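How to Set Up a Table for Hand-Held Gripper Demonstrations, and Keep It the Same Every Time

When Gwion Vaughan and I first wrote down our house rules for recording demonstrations, the whole thing fit on an index card taped to the wall at Letcombe. It has grown a good deal since then, mostly through mistakes (many of them mine), and people starting out at other sites keep asking for it, so I've tried to put the useful parts in one place. Take your time with it, and change whatever doesn't suit your room.

Step 1. Clear the table completely. Take everything off, wipe it down, and put back only what the task card lists. A pen or a roll of tape left near the back will end up in every single episode you record that afternoon, and you'll be sorry in August when you're sorting through 2,000 of them.

Step 2. Place the fixed items first. For our sorting tasks that means the bin. Set it down, square it up by eye, and leave it alone for the whole block. If it gets bumped, finish or discard the episode you're on and then put it back. Please don't nudge it straight halfway through — Berwyn Gronow did this for a full week at Pendstead and we had to throw out 57 good episodes.

Step 3. Place the loose item by hand and vary it. Drop it from a low height, turn it a little, move it nearer or farther. Cloth is lovely for this because it never lands the same way twice.

Step 4. Check your cables. Each one should leave the gripper, pass by your hand, and fall toward you. Open and close both grippers fully a few times and see that nothing pulls. Long sleeves get pushed up or tucked in, whichever stays put.

Step 5. Take your start pose. Both grippers over the table, jaws facing inward, and hold still for a slow breath before you move. Do the same at the end. Those still moments make trimming so much easier, and new operators nearly always rush them!

Step 6. Record in blocks of 10, then set the grippers down and rest your wrists. Our limit is 28 episodes before you swap with someone else. I used to think that was fussy, and then I watched my own late episodes next to my early ones.

Step 7. Write up the block before you leave the table. Note the task card, which hand did the picking, and anything odd. "Cloth slipped twice" is a perfectly good note.

Related pages
Writing a task card that two people will read the same way
Gripper care and jaw cleaning at Mostyn
When to discard an episode
Sanville site checklist for new operators 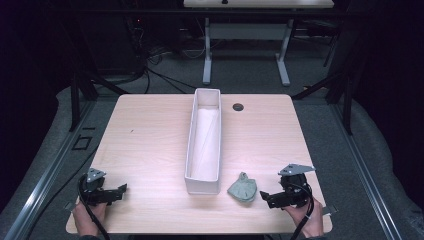

Choosing which hand goes first is the question I get most from new operators, and our rule is a simple one: the hand nearer the loose item does the picking, and the other stays back until it's needed. With the bin a bit left of center and the gray-green cloth over to its right, that makes it a right-hand pick, and the right gripper should come in low toward the cloth while the left one waits on its own side. If the item lands somewhere in between, pick a hand before you start moving and stick with it — a change of mind halfway across the table is very hard to learn from.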